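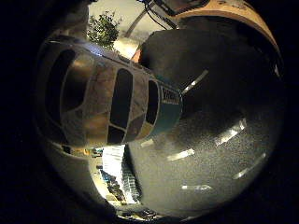
A speckled gray tabletop under overhead lighting.

The Case for a Plain Table

Institutions that furnish shared workrooms tend to spend their attention on the wrong things. Chairs are debated at length and screens are compared by price. The table is chosen last, from whatever page of the catalog is open, and it is the one object that every person in the room will lean on, spill on and argue across.

It is the view of this office that the surface deserves first consideration. A speckled gray top has much to recommend it. It hides dust between cleanings and does not date quickly. Its weakness is glare. Bright bars of reflected light lie across a surface of this kind, and anyone who reads small print at such a table for an afternoon will feel it in the eyes. Pui-shan Lo raised the point in our March review, and we believe she was right to ask that lighting and tabletops be ordered together – at present they are handled by separate departments, with separate budgets.

The second matter is what comes to rest on a table. In a working room, bottles, bags and cables arrive early in the day and remain. Dayana Aguirre, who manages the Kurnine rooms, has argued that this is a failure of storage and that users should not be blamed for it. We agree in part. A shelf within reach costs little, and the rooms at Kurnine received 41 of them this year. Yet some responsibility must stay with the person who puts a bag down and walks away from it.

We do not favor the bare desk as a rule. A wood-toned surface with a thin cable and a plastic bag on it is a surface in use, and a policy that treats it as an offense will be ignored within the week. What we ask is modest: that cables have a fixed route and that containers have a place to stand.
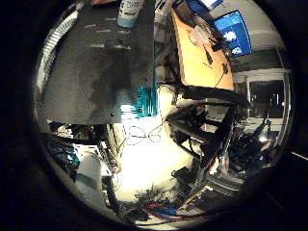 Recommendations for the Coming Year

Lighting and tabletops should be approved on a single order form. Matte finishes should be preferred wherever reading is the main activity. Each shared room should have one open shelf, placed no higher than the shoulder of a seated person. Comments may be sent to the Furnishings Office before the March review.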